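Etenesh Gashaw
1/ Moved out of the apartment and into the van in May with my dog, Tekin. A few people asked how it's going, so I'm putting it all in one thread. 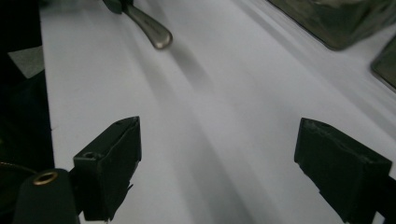 White surface, soft creases, afternoon.

2/ Tekin is 13. He's a brown mutt with bad hips and one good ear. I got him from a shelter in Broltside when he was 7, and they told me he didn't like cars. He likes this one.

3/ We've done a little over 1,000 miles so far. I don't drive more than 100 in a day. After that he starts pacing and I start missing exits.

4/ The ramp was the best thing I bought. He wouldn't touch it for the first week. I put a strip of old carpet on it and he walked up the same evening.

5/ Worst night was outside Plilari. Wind off the lake, van rocking, Tekin standing on my chest until 4 a.m. We moved behind a feed store and slept till lunch.

6/ Several of you asked about vets. I carry his records in a folder and call ahead. Hajnalka Hegedűs at the clinic back home still does his refills and mails them to wherever we'll be next. One package went missing, so now I order two weeks early.

7/ Heat: I don't leave him in the van when it's warm. If a store won't let him in, I order for pickup or skip it. I eat a lot of peanut butter.

8/ He has met a goat, two horses and a very large cat named Clelel. He was only scared of the cat.

9/ Next stop is my sister's driveway for a week – laundry, oil change, a bath for him. He doesn't know about the bath.

10/ Will add more when I have signal. Ramp measurements are in the replies.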